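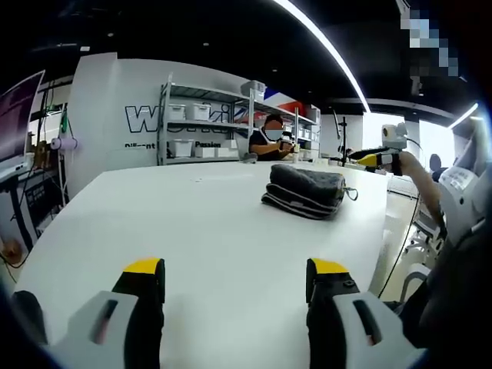
Rules for Teaching Robots

A robot does not know how to pick things up. Somebody has to show it. One way of doing this is with a hand-held gripper, a tool with two fingers that a person holds and works by hand. The person does a job with it, a camera records what happens, and a robot can learn from the recordings later.

If people did this any way they liked, the recordings would be a mess and someone could get hurt. So the places where robots are taught have rules. Some are written down by each team. Others are called standards, which means that lots of people have agreed to follow the same ones.

Why bother with rules?

Think about learning to tie your shoelaces. If one grown-up showed you the bunny ears way and another showed you the loop and swoop way, both at once and very fast, you would probably get in a muddle. Robots get in a muddle too. A robot called Pluva once learned to fold cloths from 30 people who had all been told different things. It folded the first half one way and the second half another, and then it let go.

Its makers, a company called Fundex, threw those recordings away and wrote a rule book before they started again. The second set had 3,084 recordings in it.

Rules for the people holding the grippers

Jeanine Visser looks after the rule book at Fundex. These are the ones she teaches to new people on their first morning.

1. Clear the table first. Only the things needed for the job should be on it. Drinks go on a different table.

2. Move at an ordinary speed. A robot copies what it is shown, so a jerky movement can end up as a jerky robot.

3. Keep your free hand out of the way. If you help with your other hand, the robot may never learn to do the job with the gripper alone.

4. When two people work together, decide who goes first. Soft things like towels are hard, as they change shape every time they are touched. One person can hold a corner still while the other one folds. Say "ready" out loud before you move -- grippers can pinch, and they can bump into each other. 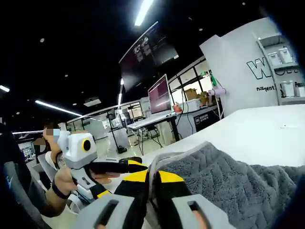
5. Own up to mistakes. If you drop something, say so and mark the recording. Some teams keep the mistakes in a separate folder, so that the robot can learn what a drop looks like.

6. Take a break. At Fundex you stop after 30 minutes, even if you feel fine. Tired arms wobble.

Rules about people's privacy

A camera records whatever is in front of it, and that can include people walking past. They might not want to be in a recording that is kept for years. Good teams follow these rules:

Ask before you film anybody.
Blur faces before the recordings are shared.
Keep letters, screens and name badges out of view.
Delete a recording if the person in it asks you to.

In Flarnden, where Fundex has its workshop, there is an open day one Saturday in December. No recording is allowed until all the visitors have gone home.

Who checks?

A rule is not much use if it is never checked. Jeanine watches a few recordings from every batch. If she finds a problem in one, she looks at the whole batch again. It is slow work, and she says the towels are the worst.

Try it yourself

You need two pairs of kitchen tongs, a tea towel and a friend. Try to fold the towel in half using only the tongs. Then write your own rules for doing it, and give them to someone who did not see you. Can they fold it the same way? If not, which rule was missing?

Words to know

Gripper: the part of a robot, or a tool, that takes hold of things.
Standard: a set of rules that many people agree to use.
Privacy: being able to choose who sees you and knows things about you.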